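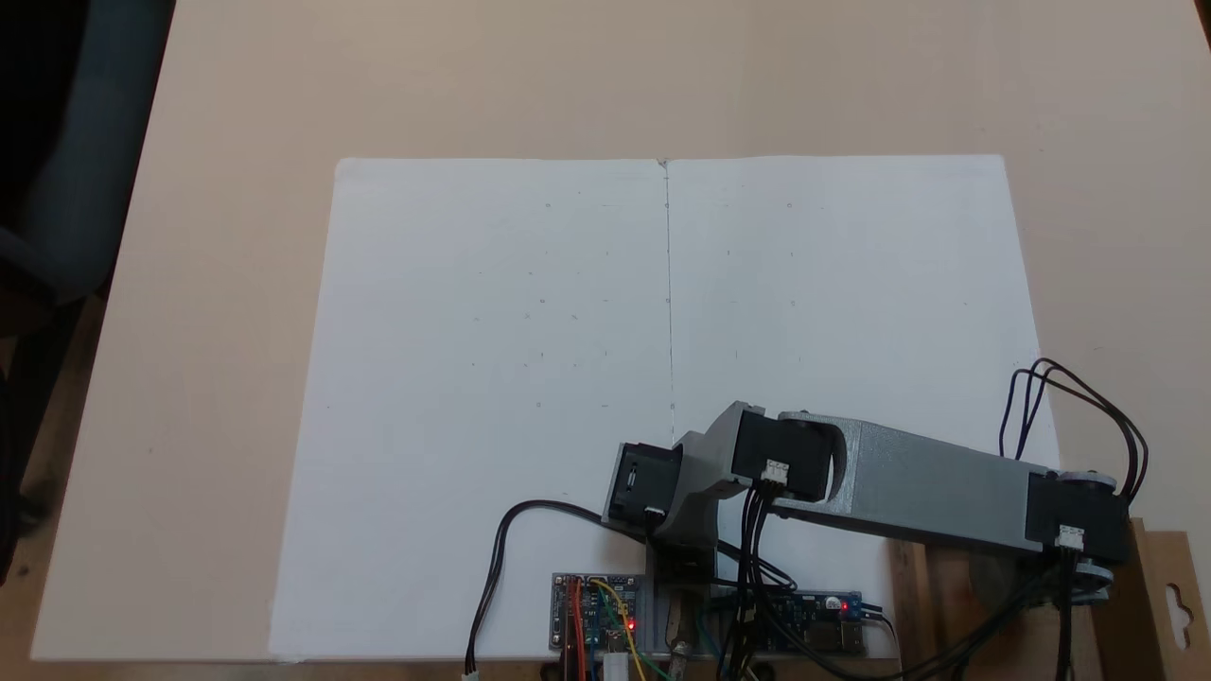

Vol. 14, Issue 2

From: Sipho Nel
To: Rurkow Rink & Hall list
Subject: Re: Dumard's proposal for the old ice hall

Hi all,

I finally sat down with the Dumard plans last night, all 178 pages of them, and since a few of you asked what I thought, you're getting it whether you like it or not. Quoting the earlier message so the new folks can follow along:

> I went to the preview at the library and came away pretty happy.
> Dumard keeps the roof, adds a second entrance on the Kiani
> Street side and puts in seats that fold back for concerts.
> Avden wants to take the whole east wall down and start over.
> I don't see why we'd pay to lose the one part of the building
> people like. Has anybody read far enough to find out what
> happens to the public skating hours? I gave up at the
> section on signage.
>
> Also, is there any plan for parking, or are we all supposed
> to walk from the grocery store again?

OK, skating hours first, because I did find them (they're way in the back, after the plumbing). Dumard says public skating stays "at or near present levels" outside of event weeks. Sounds fine until you go looking for how many event weeks there are, and I count 30 in their calendar. That's more than half the year! Now, an event week might be one concert on a Saturday night with the ice covered for two days, or it might be a trade show that eats the whole thing. They don't say. I'd like them to say, in writing, before anybody on the council gets warm and fuzzy about folding seats.

Avden's plan is shorter and uglier but it does have a second sheet of ice, smaller, tucked under the new east stands. I know, I know, the wall. I love that wall too. My kids learned to skate with one mitten dragging along it. But a small sheet that's open every day would do more for the youth league than anything in the Dumard book, and the league is who's actually in there at six in the morning.

Parking: Dumard has a garage with 900 spaces, drawn very nicely, with little trees on top. Then you get to the phasing chart and the garage is in phase 2, and phase 2 has no start date and no money next to it. So yes, bring your walking shoes. Avden has no garage and just assumes a shuttle from the Rurkow park-and-ride. I'd ride a shuttle if it ran after the game let out, which the last one didn't.

One more thing and then I'll quit. Both bids talk about naming rights and neither one gives a number. If the name is paying for part of this, we should know how much and for how long. I grew up calling it the ice hall and I'll go on calling it the ice hall, but the sign money ought to go to the building and I couldn't find a line that says it does.

The open house is in February, in the upstairs room at the hall, doors at 6:30 p.m. They're taking written questions ahead of time, so if you've got one, send it to me off-list and I'll put them together so we don't have the same parking question nine times over. Mine so far are the event weeks, the small sheet, and whether Dumard would consider stealing it from Avden — stranger things have happened.

I can lend out my printed copy of the Dumard book if you don't like reading on a screen. It's heavy, and I wrote all over the seating section, sorry.

Sipho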